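The Cradle

Isabelle Boychuk did not believe in the arm. She had told Nicanor Durán so in January, when he signed for shelf space in the Clerkstead workshop, and she told him again when he asked her to be his witness.

"Witness to what?" she said.

"To it working."

"And if it doesn't?"

He was looking for a hex key and let that go by.

He called the thing Aliyu. The motors came out of a Vesix label printer, the controller was a secondhand Trekmont, and the rest was evenings. His parts bill stood at $3,276, a number Isabelle knew only because he had left the notebook open on the band saw. You could get a decent band saw for that. She had mentioned it twice.

The job he had picked for it was a toddler's toy. Take a shape out of the red board, carry it across the gray bin, set it in the black cradle he had made, let go. Later, if all went well, bring it back and put it in its hole again. She had a nephew who could do all that with a cracker in his other hand.

"It's a hard problem," Nicanor said.

"It's hard for that," she said.

He wanted the cradle to start empty, and he wanted her to agree out loud that it was empty. She leaned over the side and looked. Black bracket, two screws in the base, curved top with nothing in it. The board was down at the far end with its pegs standing up.

"It's empty," she said. "So is my stomach."

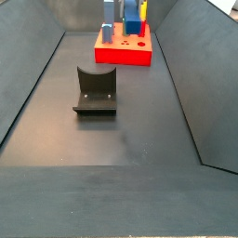
He had promised her a run would take 11 minutes. She had heard promises like that from people selling dust collectors. She pulled a stool over, sat down with her coat on, and asked what would count.

"Count how?"

"As working. Before it starts. I don't want you deciding afterward."

He thought about it longer than she expected. The piece had to end up in the curve, he said, and stay there after the arm let go. It didn't have to be straight.

"Why doesn't it have to be straight?"

"Because it won't be."

She wrote that on the back of a lumber receipt and made him initial it. Then she asked about his log, and he handed it over, which she gave him some credit for. He had written down 87 tries. Most of the entries said "dropped." One said "dropped, but better," and she read that one to him in a flat voice until he took the log back.

"What was better about it?"

"It dropped closer."

"Closer to the cradle or closer to me?"

"You weren't here."

"Then I can't vouch for it."

He bent over the keyboard. The fan in the Trekmont box came on with a noise like a hair dryer in another apartment. Isabelle folded the receipt and put it in her coat pocket, where she could feel it with her thumb.

She had seen plenty of machines in this room do their trick a single time, for company. A lathe that ran true on open house night. A kiln controller that held its heat until the man who built it went home to bed. She wanted to see the dull version, the tenth time, with people eating lunch.

"If it gets there," she said, "you do it 10 more times, and I pick the piece."

"Any piece?"

"The blue one first. I'm not a monster."

"There's more than one blue one."

"The dark one, then. In the cradle. Crooked is fine, you signed for crooked."

Nicanor typed something, deleted it, and typed it again more slowly.

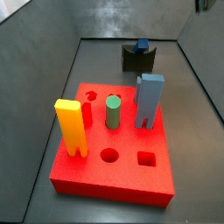 The Receipt

She kept it, for the record. On the front it said two boards of poplar and a box of screws. On the back, under his initials, she had written "dark blue, in the curve, crooked" and after that a single pencil stroke.

"One," she said, and held it up where he could see.

"You could say something nice."

"I said one."

He asked if she was going to stay for the other 10. She looked at the clock over the sink, and at the arm, and took off her coat.

"Which piece?" he said.

"Yellow," said Isabelle. "And don't touch anything."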